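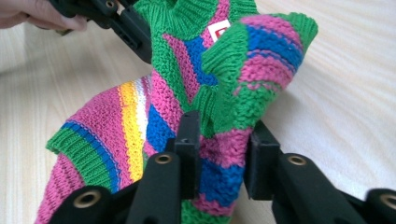
How to Patch Test a New Leave-On Skin Product

2021-04-10
By the Umine skin care desk
Print this page | E-mail this page

A patch test shows whether a cream, serum or oil is likely to irritate your skin before you put it on your whole face. The method below is for leave-on products. It is not suitable for peels, hair dye or anything sold with its own test instructions. Follow the leaflet for those.

What you need

The product, a mild unscented cleanser, a clean towel, a pen and a notebook. If the product comes in a jar, use a small spatula.

Before you start

Choose a period of 8 days in which you will not add anything else new to your routine. Keep using your normal cleanser and moisturizer. Do not test on skin that is sunburned, shaved within the last day, or already red. If you are using a prescription cream, ask the pharmacist first.

Copy the full ingredient list into the notebook, along with the batch code. Cartons get thrown out, and many tubes carry only a short version of the list.

Step 1. Pick the site

Use the inner forearm, two finger widths below the crease of the elbow. Wash the area, rinse it and pat it dry. Draw two small dots with the pen to mark the ends of the test area. Leave the same spot on the other arm bare for comparison.

Step 2. Apply

Put on a thin layer the size of a large coin. Let it dry before covering it with a sleeve. Do not use a bandage unless the leaflet calls for one. A closed covering increases how much product gets into the skin, and the glue can cause a red mark of its own.

Step 3. Repeat

Apply the same amount to the same place twice a day, morning and evening, for 5 days. You can shower as usual. Reapply after washing if the product has been on for less than an hour. Redraw the dots when they fade.

Step 4. Read the site

Look at the arm in daylight before each application and compare it with the other one. Write down one of these:

0 = no change
1 = faint redness, no itch
2 = clear redness or itch
3 = swelling, bumps or blisters

Stop at a 2 or 3, wash the product off with cool water and do not reapply. See a doctor if there are blisters or if the redness spreads past the test area. Get emergency help for swelling of the lips or face, or any trouble breathing.

A 1 that is gone by the next reading can be ignored. A 1 that stays for two readings in a row is treated as a 2.

Step 5. Move to the face

If the arm is clear, apply the product to a small area on the side of the jaw, just under the ear, once a day for the remaining 3 days. Facial skin reacts to some ingredients that the forearm tolerates. It also shows clogged pores, although these can take several weeks to appear and a short test may miss them.

Products that need extra care

Retinol and acids: some tingling is common. Leave these off the face on any day you have used a scrub. For the jaw stage, allow a day between applications and extend the test to match.

Vitamin C serums: check the color first. A serum that has turned brown should be thrown away, not tested.

Essential oils: never test undiluted.

Keeping records

Keep the notes after the test ends. If two or more products fail, compare their ingredient lists and mark what they share. A dermatologist can use that list to decide which substances to include in a clinical test.

A product that has changed its formula should be tested again from Step 1.

Contact Umine | Copyright 2021 Umine | Back to top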